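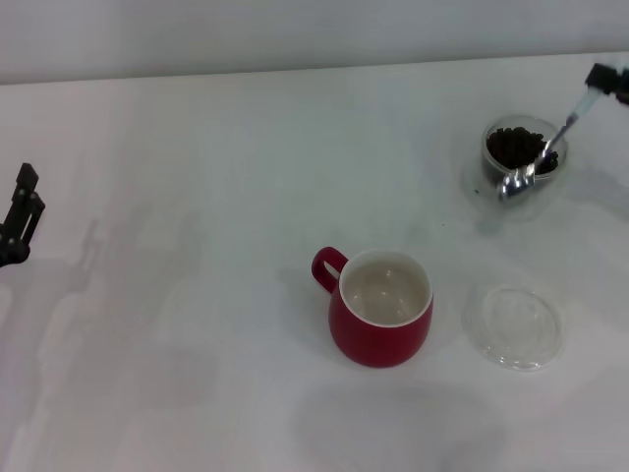

図3　頭部カメラの視点から見たコーヒー豆のすくい取り作業。右上の把持部がスクープを保持し、その先端部がガラスカップ内の豆に接している。手前に赤いマグカップ、その右に透明な蓋が置かれている。

4.　失敗事例の分析

4.1　対象作業と事例の概要

本節では、双腕マニピュレータによるコーヒー豆の移し替え作業において生じた失敗事例を分析する。作業は、卓上の透明なガラスカップから金属製のスクープで豆をすくい、マグカップへ移すものである。蓋は作業開始前に外された状態で卓上に置かれ、本評価では蓋の開閉を作業に含めない。スクープは右腕の把持部が保持し、左腕は待機姿勢をとる。

評価はDroltville実験室において、制御系Kukowと方策学習基盤Drudikを組み合わせた構成で実施した。試行総数は2,000回であり、このうち1,510回が成功と判定された。残る490回の失敗のうち、171回はスクープが把持部の内部で回転または滑動したことに起因する。以下ではこれを「把持内滑り」と呼ぶ。さらに、171回のうち106回では、滑りの発生後も制御系が異常を検出せず、作業動作が最後まで継続された。本節で主として扱うのは、この106回の未検出事例である。

成功の判定は、マグカップ内に移された豆の質量が下限値を上回り、かつ卓上にこぼれた豆が許容量以内であることを条件とした。判定は動作終了後の秤量によるもので、方策の学習には用いていない。

4.2　把持内滑りの発生過程

動作記録を照合したところ、把持内滑りの大半は、スクープの先端部が豆に挿入されてから引き上げられるまでの区間に集中していた。図3は、この区間のうち先端部が豆に接した時点に対応する。柄は細長く、把持部は柄の上端に近い位置を保持しているため、先端部に加わる抗力は把持点まわりに大きなモーメントを生じさせる。柄の表面は滑らかな金属であり、指先との接触面積も小さい。

粒状体への挿入抵抗は、挿入深さのみならず、粒の配列や容器壁面との距離にも依存する。とりわけ先端部がカップの内壁と豆との間に入り込んだ場合、豆が壁面に拘束されて逃げ場を失い、抗力が短時間に増大する現象が認められた。このとき柄は把持部の内部で回転し、先端部の姿勢は指令値から外れる。回転量が小さい場合にはすくい取り量が減少するにとどまるが、回転量が大きい場合には先端部が下向きとなり、搬送中に豆が落下した。

滑りの方向には偏りがあった。171回の事例の多くは柄を軸とする回転を含み、柄に沿う並進のみの事例は少数であった。並進のみの事例では、先端部とカップの縁との接触が引き上げ時に記録されている。カップの縁への接触は、容器の転倒につながるおそれがある点で、豆の落下とは別に評価すべき事象である。本評価の期間中に容器の破損は生じなかったが、転倒は記録されており、その際には非常停止により動作を中断した。

4.3　未検出に至った要因

未検出の要因として、第一に、異常検出器の入力が挙げられる。当初の構成では、検出器は把持部の開度と各関節の電流値を監視していた。把持物の脱落が生じれば開度は閉方向に変化するため、脱落は確実に検出できる。しかし、柄が把持部の内部で回転した場合、柄の太さがほぼ一様であることから開度はほとんど変化しない。関節電流についても、挿入時に生じる正常な変動と滑りに伴う変動とが重なり、閾値による分離は困難であった。

次に、視覚情報の利用方法に問題があった。頭部カメラは卓上全体を視野に収めるように設置されており、把持部とスクープとの接点は視野の周縁に位置する。図3においても、右側の把持部はその一部が写るのみである。加えて、スクープの先端部は光沢のある金属であり、照明の反射によって輪郭が不安定となる。ガラスカップの壁面および縁にも反射が生じるため、先端部の姿勢推定は、豆に接している間に精度が著しく低下した。

また、方策の学習に用いた教示データには、滑りが生じた後に作業を中断し、把持をやり直す動作がほとんど含まれていなかった。教示者は滑りを予期して柄を強く把持する傾向があり、滑りが生じた教示は収集時に除外されていた。その結果、方策は滑りの後に観測される状態に対しても、搬送動作を継続する出力を与えた。この点は検出器の性能とは独立の問題であり、検出器の改良のみでは解消されない。

月曜日の始業直後に実施した試行群では、未検出事例の比率が他の時間帯より高かった。装置の記録を確認したところ、把持部の較正が前週の値のまま用いられており、実際の把持力が指令値を下回っていたことが判明した。較正の失効を通知する機能は備わっていたものの、警告は操作画面の下位階層に表示されるのみで、試行の開始を妨げるものではなかった。ただし、当該試行群を除外しても把持内滑りの主たる傾向は変わらず、較正の不備は寄与要因の一つと位置づけるのが妥当である。

4.4　安全上の評価

本作業で扱う対象物は軽量であり、動作速度も低く制限されている。したがって、豆の落下そのものが人に危害を及ぼす可能性は低い。一方、制御系が把持物の状態を誤認したまま動作を継続することは、対象物の種類によらず重大な問題である。同一の制御系を、高温の液体や鋭利な器具を扱う作業に適用する場合、同種の未検出は許容されない。

とくに留意すべきは、未検出事例の一部において、先端部の姿勢が外れた状態で腕がマグカップ上方へ移動し、先端部がマグカップの縁に接触したことである。経路計画ではスクープの形状を把持部に固定された剛体として扱っており、把持内で姿勢が変化すると、干渉判定に用いる形状と実際の形状とが一致しなくなる。接触時の力は力制限の範囲内にあったが、この制限は腕と人との接触を想定して設定されたものであり、工具の先端と容器との接触を対象としたものではない。

待機中の左腕についても検討を行った。左腕は本作業において能動的な役割を持たないが、卓上の作業領域に近接して待機する。転倒した容器が左腕に接触した事例はなかったものの、右腕の非常停止時に左腕の保持制御が同時に解除される設定となっていたため、両腕の停止処理を見直す必要が認められた。

4.5　対策とその検証

以上の分析に基づき、三点の変更を実施した。第一に、把持部の指先に接線方向の力を計測する触覚素子を追加し、柄の回転を開度に依存せずに検出できるようにした。素子の信号処理にはVäisänenモジュールを用い、挿入区間に限って検出感度を高めた。第二に、豆への挿入後、スクープをカップの上方で一旦静止させ、先端部の姿勢を再推定する工程を設けた。推定の信頼度が基準を下回った場合には、搬送に移行せず、豆をカップに戻して把持をやり直す。第三に、滑りの発生後に作業を中断する教示を新たに収集し、学習データに加えた。

較正については、有効期限を過ぎた値では試行を開始できない仕様に改めた。停止処理に関しては、右腕の非常停止時にも左腕の姿勢を保持したうえで、両腕の動力を順次遮断する手順とした。これらの変更は二月に制御系へ反映され、以後の試行に適用されている。

変更後の予備検証では、意図的に把持力を低下させた条件下で滑りを発生させ、検出器の応答を確認した。柄を軸とする回転については、搬送動作への移行前に検出と中断が行われた。他方、柄に沿う緩やかな並進では、接線力の変化が素子の雑音水準に近く、検出の遅れが残った。また、静止工程の追加により一回の試行に要する時間が延長され、連続運転時の処理量は低下した。

4.6　本分析の限界

本分析は、単一種類のスクープおよびガラスカップを対象としたものである。柄の断面形状や表面処理が異なる器具では、滑りの方向と検出の難易度がともに変化すると考えられる。豆の粒径および充填量についても系統的な変更を行っておらず、挿入抵抗との関係は定性的な把握にとどまる。失敗原因の分類は動作記録と映像の目視確認によるものであり、複数の要因が重なった事例では、時間的に先行する事象を主因として扱った。並進滑りに対する検出の遅れについては、触覚素子の配置を変更した条件での再評価を次節で述べる。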